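Spent Thursday recording demonstrations in the simulator, so a few notes on how it went. Thread.

1/ The task is dull on paper. There's a mesh pen cup, and the arm has to go to it and pick it up by the wall. I drive the arm by remote control and the software saves everything I do. Later a model is trained on the recordings.

2/ The target is 400 good demonstrations. I did 40 on Thursday and kept 33. The other seven were my fault: bad starts, a knocked cup, one where I pressed save before I'd let go.

3/ I work mostly from the wrist view. There's a side view as well, but if I keep looking at it I end up making moves the model can't learn from, as it will only be given the wrist view. Iwona Kołodziej told me to cover the side window with a sticky note. I did, and my first few tries after that were terrible.

4/ With one view, depth is the hard part. You learn to use the rim. When the far side of it stops sliding up the screen, you're low enough to start thinking about closing. It took me most of the morning to trust that. 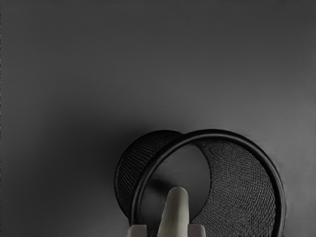 5/ The other habit I had to break was stopping. When I'm unsure I take my hand off the controller and have a look. In the recording that's a robot standing still over a cup for four seconds, and a model trained on enough of those will stand still too. Better to go slowly the whole way in.

6/ Waldemar Szewczyk trims the pauses at the start and end of each recording with a script. He doesn't touch the ones in the middle. I asked why not and he said he tried it once and the arm jumped on playback.

7/ We did an earlier batch at Ustport on a real arm, guiding it by hand. You hold the wrist and walk it through the job. It's easier to teach that way, you can feel when a finger touches something. But your own arm gets in the view, and you're tired by lunch.

8/ In the simulator I can't feel anything at all. If I push a finger into the wall of the cup, the only sign is that the cup shifts. So I go in with more clearance than I would on the real thing, and the recordings show it.

9/ Someone asked last time why we don't write the path out in code. For one cup in one place you could, and it would take an afternoon. We move the cup before every recording, and the arm starts somewhere different too. That's what the 400 are for.

10/ First training run used 17 recordings, just to check that the files loaded. They did. The arm went towards the cup, closed too early and lifted nothing. I wasn't expecting more than that from 17.

11/ Changes for the next session: slower controller speed near the cup, a key to throw away a bad try without going through the menu, and a chair that goes up higher.

12/ Iwona is taking the next lot so that it isn't all my driving. She comes in from the left much more than I do. We'll train on mine, then hers, then both together, and I'll post the results under this one when the runs are finished.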